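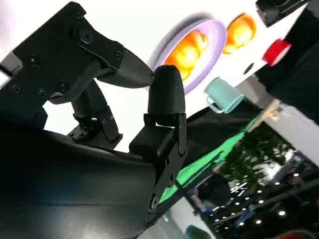
Handout 6: Looking at a Gripper Kit Before You Buy
Service Robotics, second-year lab section
Instructor: Bernadette Quintanilla

Read this before lab. Bring it with you, along with the spec sheet from Handout 5.

1. What we are reviewing

The Stidero is a two-finger gripper sold as a kit for small robot arms. It comes from Otell, a company that mostly sells to schools and small labs. The kit has the gripper body, two finger sets, a wrist camera mount, one cable and a bag of fasteners. The camera is sold separately.

List price is $1,815 for the full kit. The body alone is $1,240, but it ships without fingers and Otell does not sell the finger sets one at a time. For this course, treat $1,815 as the price.

The kit we compare it with is the Areck, which you used in the first half of the term. It costs $585 and has fixed rubber pads. Many of you liked it. Keep that in mind when you fill in the score sheet, and try to score each kit on the task and not on how used to it you are.

2. The task

Table clearing. The arm has to pick up light tableware and pieces of food from a white tabletop and move them to a bin or a tray. Otell names this use in its sales material, so it is a fair test.

Tableware looks easy and is not. Three things to watch for:

Plates. A plate with a raised rim gives you a place to grip, but the fingers have to come in at an angle. If they come in straight down, one finger lands inside the plate and pushes the food around.

Mugs. An upright mug can be taken by the wall or the handle. A mug lying on its side is harder. The opening may face away from the arm, and the handle can end up where you don't want it. Plan the approach from the handle side and from the open side, and note which one needs less wrist turn.

Soft food. Orange segments slip and crush. Start at the lowest force setting and go up one step at a time.

3. Fingertips

The Stidero fingertips are narrow and rounded at the end. This helps in tight spots, such as between a plate and whatever is next to it. It also means a small contact area, so a heavy plate can swing after it is lifted. The Areck pads are wide and swing less, but they will not fit under a low rim.

Fouad Hijazi ran the grip tests for last year's section and got 458 good picks out of 500 with the Stidero, using the same plates and mugs we have now. Most of the misses were plates picked up too far from the center line. His full table is in the course folder. Use it as a reference and do not copy his numbers into your own report.

4. What the wrist camera sees

With the camera on its mount, the gripper takes up a large part of the view. Plan for this. Some points from earlier sections:

– The fingertips stay in view, which helps when you line up a grasp.
– Objects behind the gripper body are hidden until the wrist turns. Take a second look from another angle before you decide the table is clear.
– A white tabletop under strong light washes out bright colors. Check the exposure before you tune anything else.
– Whatever is past the table edge will be in the view too. Mask it in software or your detector will pick up things the arm can't reach.

5. Upkeep

Otell rates the finger joints for around 4,000 cycles between checks. A check means tightening the screws on the mounting plates and looking for play in the linkage. It takes ten minutes with the hex key from the kit. Log it on the sheet by the door.

Jalen Mercado has the spare fasteners. Ask him before you order any.

Replacement finger sets ship from Calloway, the regional dealer. Our last order took nine days. The Areck pads came in two, from the same dealer.

6. Score sheet

Give each kit a score from 1 to 5 on these points, with one sentence for each score:

Setup time
Reach into tight spots
Plates
Mugs, upright and on the side
Soft food
Camera view
Upkeep and parts
Value for the price

Then write half a page saying which kit you would buy for a lab with one arm and ten students. There is no set answer. Last year the section was split, and the better reports on both sides talked about parts and shipping as well as grip.

7. For next time

Read chapter 4 of the course pack, the part on force limits. Sunita Castellanos will run the lab, so send questions to her.

Reports are due by the end of June. Late reports lose one point a day.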